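Kitchen Robot Tips: Bowls, Rims and Shiny Things

I love this part of the work! After two months of teaching an arm to pick up, tip and put down ordinary kitchen bowls, I have a notebook full of small things that made our results better, and most of them are the kind of thing any good cook or tinkerer would spot. We work on a method we call Ledano, which learns from demonstrations: a person guides the arm through the job, the arm tries it alone, and we keep the tries that help. If you're doing something like it at home or in a school workshop, help yourself.

Start with the rim

A bowl is easiest to hold where it is thinnest. Our first demonstrations went for the outside wall and the bowl squirted away like a bar of soap (great fun for five minutes, then less so). Once every demonstration used a rim pinch, with one finger inside and one outside, success went from 2 tries in 33 to 30 in 33. Same arm, same bowls, same training code! We had spent a week fiddling with the learning rate before that.

Come down straight, close slowly, then lift a finger's width and pause. The pause matters a lot in training because it gives the model a clear moment to learn what a good grip feels like.

Wipe before you start

Steel bowls pick up a thin film of oil from hands. Warm water and a drop of dish soap, then a dry towel. Do the gripper pads too, with a damp cloth, and let them air out. I do mine at lunch and again at 4 p.m.

Let the shine in

Our first idea was to get rid of reflections. We dulled a bowl with cornstarch paste, which worked nicely until the model met a clean one and had no idea what it was looking at. Now we leave the bowls bright and change the light instead: blinds up for one batch, blinds down for the next, a desk lamp moved from left to right. The Trostovura set, our first proper collection, has 800 demonstrations under mixed light, and the model trained on it hardly cares where the lamp is. I was so pleased the first time it picked up a bowl with the sun coming straight in.

If you only have time for a small batch, spend it on light changes before you spend it on more bowls.

Folding tables are fine

You don't need a lab bench. A folding table does the job if you lock the legs and press down on each corner before you begin. If it rocks, a folded piece of cardboard under one foot cures it. Mark the starting spot for your bowl with a bit of painter's tape, then move the tape a little every so often, or the arm learns the tape and forgets the bowl. (Yes, we did this. Peel the tape off altogether for testing.)

Tilt on purpose

Level carrying is only half the skill. For pouring and emptying, the arm has to know how a bowl hangs once it's off center, and a bowl held by its rim wants to swing.

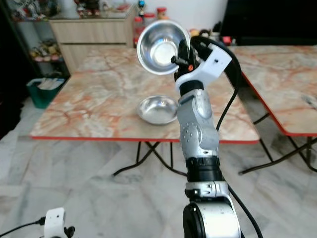
We now put tilted holds in every batch, with the bowl empty, and keep the wrist moving slowly. Dry rice comes next, then water, and only over a tray. Skipping straight to rice cost me an evening with a dustpan. The Sekiguchi test, which is what we call our pouring check, counts a try as good only if the bowl gets back to the table without a bang, so practice the setting down as much as the picking up.

Mind the cable

Leave enough slack for the wrist to make its full turn, and tie the cable loosely at two points along the arm with hook-and-loop strips. Zip ties pulled tight will pinch it at the joints. Run the arm through its widest moves at low speed before recording, with one hand near the stop button.

Keep the bad tries

Label them and save them in their own folder. We fed ours back in as "don't do this" cases during the Zavisside runs, and dropped bowls went down again, this time with no new demonstrations at all! Short labels are best: slipped, missed, tipped, bumped. Write them down right away while you still remember which was which.

Next up for us is a colander. The holes confuse everything, and I can't wait.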